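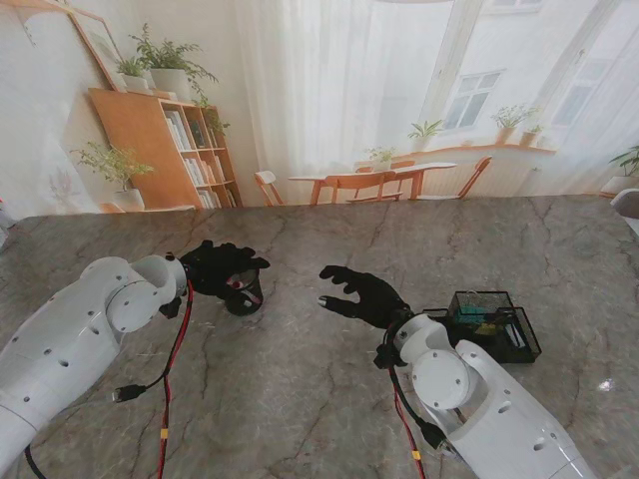
Last week I left you with a question about why we bother with two hands when one hand, a good policy and some patience will get most small objects from one spot to another. The short version of my answer is that a handover changes what the first hand has to do. Take the moment where the left hand has its fingers curled around the small dark cup-like thing and the right hand is open with its palm toward the middle of the table. The left grasp has to hold the object and also leave somewhere for the right hand to grab! If the fingers wrap all the way around, the grasp is lovely and the handover is miserable. So when I say "pre-handover pose" today, I mean both hands, and I mean the free surface between them.

Okay, on to the method. The Kuruc approach (you have the reading, section 4 is the part I care about) splits the job into two models. One proposes a grasp for the giving hand, and the other scores that grasp by how much room it leaves for the receiving hand. They are trained separately and only meet at run time. I used to think this was clumsy, and a couple of you said the same in November, but I've come around. When something goes wrong you can tell which half to blame, and with a single big network I never could.

The data set we'll use is the Clonley one. It has 3645 demonstrations, all teleoperated, and we hold out 700 of them for testing. Please don't touch the held-out ones, not even to "just look" – I say this every year and every year somebody tunes a threshold on them.

Now the views. Each demonstration comes with a fixed view of the workspace and a close view from down by the hand or gripper. The fixed view is calm and easy to label. The close view swings all over the place, and it can end up full of things that have nothing to do with the task.

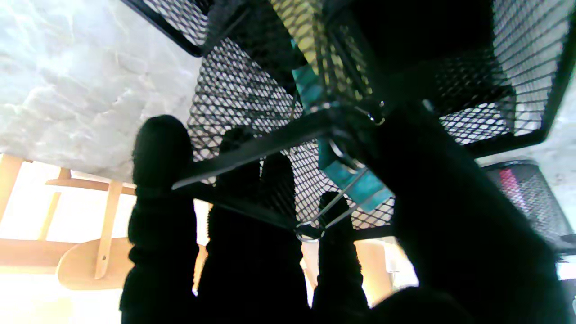
You might be tempted to throw those frames out. I was, and the first time I ran the training I did exactly that, with a simple filter that dropped anything where the target object wasn't in view. The scores on the test set got worse. My guess is that the model needs to see what "not there yet" looks like, or else it treats every blurry dark shape as something to close its fingers on. The Sastetti group in Latville did it the other way and kept everything, but turned the weight of those frames down, and I'd start there for the homework.

For the homework, then: train the scoring model twice, once with the filter and once with the lower weights. Run both on the same 119 starting poses (the list is in the course folder) and plot the success rate against the free surface left by the giving hand. Half a page of writing is plenty. I want to know where the two curves come apart and what you think is going on there. If they don't come apart at all, check that you really loaded two different sets of weights – I have made that mistake more than once and I was very pleased with my robust method for a whole afternoon.

Next time we do slip, and what the receiving hand should do when the object turns in its fingers. Read section 5 first, and skip the proof.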